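Every Street in Town

1/23/23

I finished! On a gray, drippy afternoon I turned into a stubby dead end called Briggs Court, touched the mailbox at the far end of it, and that was the last one. I have now walked every public street in my town, end to end, on my own two feet. The total came to 114 miles of road, which doesn't sound like much until you remember that a dead end has to be walked twice, and that you have to get to the start of everything and home again after.

A few of you have been asking how it went since I mentioned the project back in December, so I'm going to put it all down here while it's fresh. It's going to be long. I have a lot of feelings about cul-de-sacs.

The idea came from my friend Chibuzor Yusuf, who walked his whole zip code a couple of years ago and would not stop talking about it. I thought it sounded dull. I've lived here a long time and figured I'd seen the place. Then he asked me to name the streets between the library and the river, in order, and I got three of them and made up a fourth. He was very nice about it. I went home and got out a map that same evening.

I use an app called Wevska to keep track. It takes your route and paints over the streets you've covered, and it breaks the whole town into little segments, from one corner to the next. Mine had 2853 of them. I love this more than I can explain. You come home with sore feet, open the thing up, and a whole block of red lines has gone green. There were evenings I went out in the dark just to clean up one leftover red stub that was bothering me. I also kept a paper map on the kitchen wall and went over it in highlighter, so yes, I was recording everything twice, and no, I wouldn't give up either one.

The rules I set were simple. Walk the full length of every street, both ends. Driving to a starting point is fine. Private roads don't count, and neither do highway ramps, obviously. Alleys were a big question. At first I left them out, and then I went down one by accident behind the old hardware store and found a fig tree growing over a garage roof and somebody's whole wall of hubcaps, and after that I went back and did the alleys too. All of them! Alleys are the best part of any town. People put their nice face out on the street, and then around the back there's a boat they've been working on since the kids were small.

The first few weeks I just wandered out the front door and went wherever looked good. This is a terrible method. You end up with a neat green patch around your own house and a mess of little orphans everywhere else, and each orphan means another trip. What fixed it was my neighbor Kátia Miranda, who came along for one walk and then pretty much took over route planning.

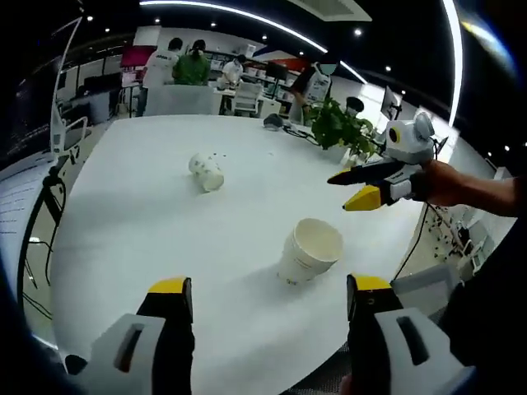 Planning a route turned out to be half the fun for me, and I never would have guessed that. The trick Kátia taught me is to look at the dead ends first, because they force your hand, and then to work the through streets around them like you're mowing a lawn. Side streets up and back, main road last. We'd get together before a walk and argue it out, and two white paper cups and a few crumbs on a big round table is pretty much how I'll remember the whole winter. She likes long loops with no backtracking. I like getting the hills over with. We once spent so long fighting over which end of Orchard Street to start from that the light was going by the time we left, and we ended up doing six blocks and calling it a day (she was right about Orchard, by the way, it's much nicer coming down).

The neighborhood that surprised me most was Horkedora. If you're local you know it as the bit you drive past on the way to the dump, and I had it down as a chore. It took me four walks and I would have happily done ten. The streets curve around in a way that makes no sense on paper, and then you're standing in it and you see they're following an old creek bed. The creek is still there! It goes under the road in a pipe and comes out next to a playground, and there are ducks. I'd lived two miles from those ducks for most of my adult life.

People talk to you in Horkedora, too. A man hosing out his truck asked if I was lost, and when I told him what I was up to he put down the hose and gave me the full history of his block, including who had painted what color over whose objections. A woman with two huge shaggy dogs told me which yard to look in for snowdrops. I got waved at from porches. I got asked if I was from the gas company. On the far side of town, where the houses are bigger and the driveways are long, I mostly met leaf blowers, but even there I had a great chat with a kid selling painted rocks from a card table. I bought a ladybug. It's on my windowsill now.

Some practical things, for anyone thinking about it.

Shoes: I wore the same pair of Grudix trail shoes the whole way and they're just about done. The tread is smooth at the heels and there's a split starting by the left toe. I tried lighter sneakers for a while and my knees let me know. Sidewalks are harder on you than dirt, and a lot of our streets don't have sidewalks at all, so you're on the slanted edge of the road with one foot lower than the other. Swap sides when it's safe to. My hips were much happier once I figured that out.

Food: bring more than you think. I'm a person who gets quiet and strange when I'm hungry, and Kátia learned to hand me a granola bar before asking me any questions.

Bathrooms: know where they are. The library, both parks (the one by the ball field gets locked early in winter), and the grocery store. I'll say no more.

Clothes: something bright. In winter I was out at dusk a lot, and drivers in the back neighborhoods aren't expecting a pedestrian. I wore an orange hat my sister knitted, and it has made me mildly famous. Somebody at the post office said, "Oh, you're the hat."

Weather was less of a problem than I expected. Rain is fine if you have a hood and nowhere to be. Wind is worse. The only walk I quit early was up on the ridge roads, where it was blowing so hard I couldn't hear Chibuzor yelling at me from three feet away. (He drove in to join me for that one. He has not let me forget it.)

What I wasn't ready for was how the town would change size. Places I had always thought of as far apart are a ten minute walk from each other if you know the cut-through by the church. And places that feel close in the car are separated by a hill that will take your breath clean away. I keep giving people directions now that they didn't ask for. I know where the good Halloween house is, and the house with the concrete geese, and the stretch of Miller where every single yard has a Japanese maple, as if they all went in on a bulk order.

I've already been asked what's next. Chibuzor wants me to do the next town over with him, and Kátia has started printing maps without checking with me first. There's a footpath along the river I'd like to do in one go when the mud dries out. But I also want to go back to the streets I rushed, the ones I did in the dark with my head down just to turn a line green. I owe Orchard Street a proper look in spring. If you want to come along for any of it, leave a comment or flag down the hat.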